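Plota box cutter, long handle: my review

I break down a lot of cardboard. My little shop mails out mugs and tea tins, and every delivery leaves me with a heap of cartons to flatten, so I was ready to love this thing. And I do! The Plota has a handle long enough for my whole hand, and the blade goes through packing tape like butter. 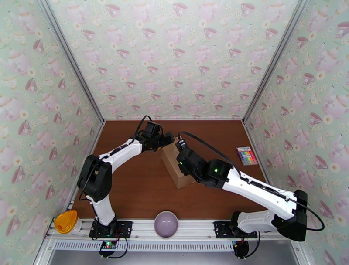
Does it work on small boxes too?
Small ones are where I like it best, as the narrow tip gets right into the seam.

I've had mine since February and I'm still on the first blade (the pack comes with 10, so I'm set for ages). My old Kiddale snapped blades constantly. Go slowly down a long center seam and hold the far end of the board flat, or it wanders a bit.

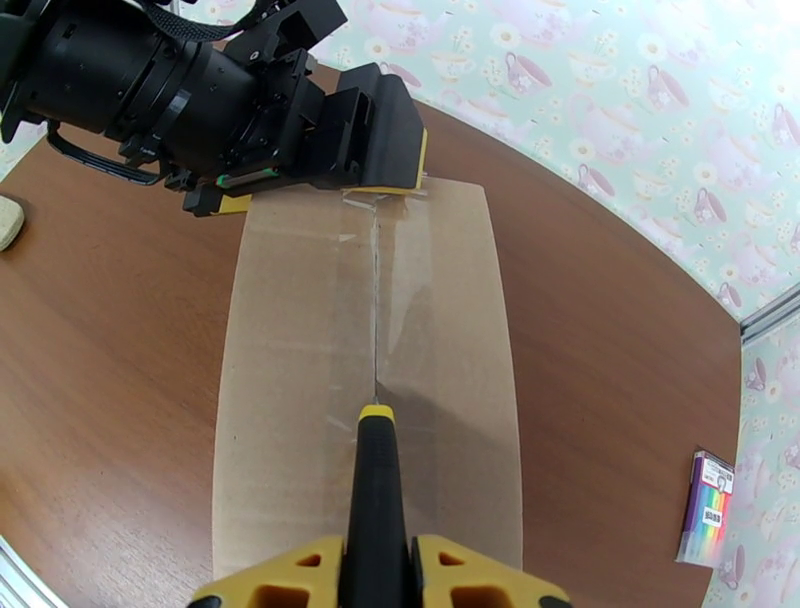

Page last modified: February

One small gripe: the slider is stiff, and with cold fingers it takes me 3 tries. The Balogh one slides better but feels flimsy, and I'd still pick the Plota. 5 stars, and I've already ordered a second for the back room.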